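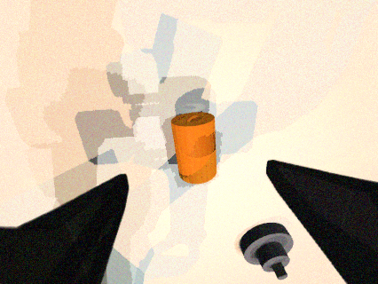
Wrist view in the simulator: orange can between the open fingers, random background no. 33.

Kulludano two-finger gripper kit
Designed and sold by Ostap Yatsenko, Plekberg shared workshop
Page updated Dec 10, 2018

Kulludano is a small parallel gripper for hobby robot arms. You receive it as a kit and build it at your own table in one evening, or in two if you like to paint. I made the first version for my own arm at home, then people in the Plekberg workshop asked for the parts, and so this page exists.

The kit is for the person who wants to try grasping with a camera on the wrist. The fingers are black on purpose, so that they are easy to separate from the background in the picture. The camera bracket holds the camera behind the fingers, and both finger tips stay in view when the gripper is open.

What is in the bag
Two printed fingers, black
Palm plate and camera bracket
One servo with horn and cable
Screws, nuts and 2 spare linkage pins
Rubber pads for the finger tips
Printed building guide

You need to have a small cross screwdriver, a 3 mm drill and some glue for the pads. The camera is not included. The bracket has slots, so most small USB camera boards can be fixed there.

Simulator files
With every kit comes a download link for the Rira scene files. There you find the model of the gripper, a drinks can without label and a few mechanical parts with steps and collars, which are more difficult to hold. The surface under the objects changes with each run: patches of pastel colors, and grain is put over the whole image. It looks strange, but a detector which learned only on my clean gray table became lost when I moved the arm to the kitchen. With the patches it did better – still not perfect, white cups are a problem.

The files open on a normal laptop. Rendering is slow without a graphics card, so please start with the small set.

Fitting to the arm
The palm plate has the hole pattern of the Marchuk arm, both the old and the new model. For other arms you must drill the plate by yourself. A drawing is in the guide, last page. Before you close the screws completely, move the fingers by hand from end to end. If they stop in the middle, the linkage is mounted upside down. I receive this question very often.

Changes since the March version
Stronger pin in the left finger
Longer cable, it was too short when the wrist turned
Finger tips are now rounded
Guide corrected on page 5 (the horn was drawn in wrong position)

Owners of the March version can order only the new fingers. Write me and say which color of pin you have, silver or brass.

Delivery
I pack the kits myself and send them within 3 working days. If you live near Plekberg you can also pick it up in the workshop, please write before you come – I am there mostly in the evening. Spare pads and pins are always in stock. Servos are sometimes not.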